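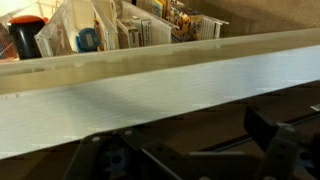
Fluted plastic sheet — what is it and can I cut it to fit?

heledd_h
Posted 31/05/2024
Right, quick one before I go and ruin it. Long panel, greyish white plastic, fine ribs all along the flat face, and a thick rounded lip down one long edge that's more of a creamy beige. You can see light through the lip, not so much through the ribbed bit. Came with the house, was in the shed with a load of other stuff. Want it for the side of the lean-to where the old bit blew off in February. Gap is 2000 and the panel is 2399 by my tape so it needs cutting down. What do I cut it with?

maddocks_roofing
Fine tooth saw, go slow, tape the line first. Done loads. Jigsaw will do if you clamp it properly but it chatters.

Beca J
Is it actual twinwall tho? Ie hollow when you look down the end? If its hollow you need to tape the ends after or it fills with green muck and spiders. Ask me how I know

heledd_h
Not looked at the end properly, its behind the mower. Will check

ieuan.e
Don't think that's roofing at all. Ribs that fine with a rounded lip on one side sounds like a strip off a roller shutter or a blind box. Cream lip and grey face, two different plastics. Roofing sheet is the same stuff all the way across.

maddocks_roofing
Disagree. Plenty of sheet comes with an edge trim pushed on. Pull the lip and see if it slides off.

ieuan.e
And if it doesn't slide off she's snapped it

maddocks_roofing
Pull GENTLY then. Christ

annapurna_s
We had something very like it off Viltivent, sold as wall cladding for utility rooms. Ribbed one side. It was indoor only and went brittle after one summer on the allotment, bits everywhere. I would not put any of it outside untill you know it's UV rated. There's sometimes printing along the edge, worth a wipe with a damp cloth.

Beca J
^ this. Clumisar do a proper outdoor sheet, not dear. Cheaper than doing the job twice

heledd_h
Ok so. Moved the mower. One end has been sawn already by someone and it's hollow, little square channels. Wiped the whole edge, no printing. Left hand half looks a lot duller than the right when it's lying across the bench but I think that's just the light from the door, it looked the same all over when I turned it round.

ieuan.e
Hollow, fair enough. Could still be cladding.

Ieuan Gwilliam
Other Ieuan here. Which way do the channels run? Matters more than what its called. You want them running downhill so the wet drains out the bottom. If yours go along the length and you're fixing it sideways on a wall, water will just sit in them

heledd_h
Along the length. And yes I was going to put it sideways. Bugger

Ieuan Gwilliam
Then either stand it upright in shorter lengths with a joining strip or seal both ends really well. Foil tape on the top end, breather tape on the bottom if you go upright. Don't silicone the lot, it sweats.

maddocks_roofing
Sideways on a wall is fine, it's a lean-to not a submarine. Tape the ends, washers under the screws, drill the holes 2 mm oversize so it can move in the heat. Sorted in an afternoon.

annapurna_s
Still not hearing anything about UV. Could you leave the offcut out on the south side for the summer and see? You'll have 399 mm spare

heledd_h
Oh that's a good idea. But I need the gap shut before then, wind comes straight through onto the freezer

Beca J
Put it up for now, treat it as temporary, buy the proper stuff when theres a sale on. Hollik had 5 sheet packs last time I looked but that's more than you'd want

ieuan.e
Or split a pack, I need two for the cold frame

heledd_h
Might take you up on that Ieuan E. Cutting it tomorrow if it's dry. Do I blow the swarf out of the channels or is a hoover ok

Ieuan Gwilliam
Hoover first, then blow. Other way round you just push it further in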